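Notes on Keeping a Household Recipe Archive

This post sets out the method by which the recipes of one household have been gathered, checked and stored over the past several years. It is offered to readers who have inherited a box of cards and have not yet decided what to do with it.
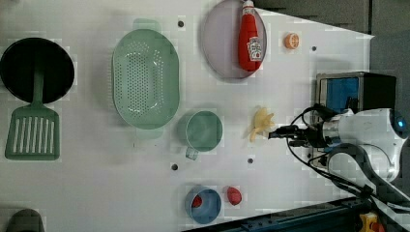
A reader of the previous post wrote in to object that a recipe should never be corrected, and that a card calling for "butter, enough" ought to be copied exactly as it stands, since the vagueness is part of the record. The objection is a fair one and has led to a change in practice, described below.

The archive at present holds 372 recipes. The largest part came from a tin box that passed down through the family with no order to it. Others were cut from newspapers, copied from the backs of packages or written on the reverse of electric bills. A smaller group arrived by mail from relatives in Cáceres, in Spanish, with quantities given in cups that are plainly coffee cups.

Each recipe is now kept in two versions. The first is the transcript. It follows the card word for word, including spelling errors, crossed-out lines and remarks in the margin such as "too dry" or "not for company." The second is the working copy, which gives weights, pan sizes and oven temperatures, and which may be revised as often as needed. Before the reader's letter, only the working copy was kept, and the cards themselves were relied upon for the rest. Several cards have faded to the point where this was clearly unwise. The pencil ones have held up better than the ink.

Cards are scanned on both sides, including blank backs. A back that seems blank will sometimes show a faint grocery list or a telephone number once the contrast is raised. The scans are stored on a home drive, and a second set is held at a relative's address in Urkico. Paper originals go into plain envelopes, one card to an envelope, filed by the name of the dish as the card gives it. This last rule has caused some trouble. There are 4 separate cards headed "Good Cake," and they are not the same cake.

Testing is slower. A recipe is not marked as tested until it has been cooked twice from the working copy with no changes between the first attempt and the second. By that standard, 20 recipes have been completed. The bread recipes have taken the longest, partly on account of the flour. Many of the older cards name a brand called Grorkance, which was sold locally and can no longer be found, and it appears to have taken up more water than the flour now on the shelf. The working copies add the liquid in stages and leave the final amount to the cook.

Cooking times on the older cards should be treated with caution. The family stove for many years was an Eltard, which ran hot at the back, and a good number of the cards assume it. "Turn once" on a cookie recipe refers to the tray and not the cookies. This was established only after a batch had been spoiled.

Readers have also asked about photographs of finished dishes. These are filed with the working copy, and only when the photograph settles a question that the words leave open, such as how thick a dough should be rolled or how dark a crust is meant to become.

Work on the pickles and preserves will begin in August. Those cards give almost no instructions on sealing, and current safety guidance will be followed in every working copy, whatever the card says. The transcripts will be left alone.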